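Small storage is having its moment, and I have the desk to prove it

10 Jan 2025

January is when everybody buys boxes. Homeware shop Kesar has put its new run of desktop storage on sale this week, and I went along on the first morning because my own desk had got to the stage where I was eating lunch off a pile of envelopes.

The range is called Pleneck and there are six pieces in it, all meant to sit on top of a desk and none of them needing a drill (hurrah – I rent). The one people were picking up most was the tall mesh rack, black wire with pale wooden shelves, the sort of thing that goes against a wall and holds all the little bits you'd otherwise lose. I liked that you can see through the sides. I've owned solid desk tidies before and they turn into caves, and then in May you find a birthday card you meant to post at Christmas.

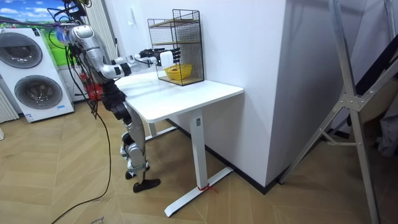
I asked at the till whether the shelves would take a proper load and was told they're happiest with light things – small boxes, chargers, notebooks, that kind of stuff. Fair enough. Heavy books can stay on the floor where mine have always lived.

What really won me over was how good black mesh looks on a plain white desk. I'd been thinking about white on white, very calm, very grown-up, but you'd never find anything! A bit of dark wire gives your eye somewhere to go, and the wood stops it looking like an office supplies cupboard. Then you put one cheerful thing next to it, a yellow woven basket for instance, and the whole corner perks up. The basket is for whatever you're using today and the rack is for everything else. When you've finished, things go from one to the other. I've been doing it for five days and can report that I've found my stapler twice.

Kesar's branch in Ham has the full range out now, and the Rerna shop gets its delivery later in the month. The Ham one had 419 racks in the stockroom when I visited, so there's no need to run. They'll also take back any old wire desk tidy for recycling, up to five per customer, which cleared out the bottom of my wardrobe nicely.

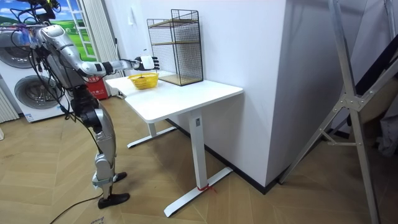

Words: our home and desk correspondent
Filed under: Home, Storage, Shopping

One small grumble. The rack comes flat and the instructions are all drawings, with no words anywhere, and I put the lower shelf in upside down the first time. It only took a few minutes to fix, but do look at which side of the wood is smooth before you start clipping things together. Baskets are sold separately and they were going faster than the racks, so if you've got your heart set on a particular colour I'd ring the shop first.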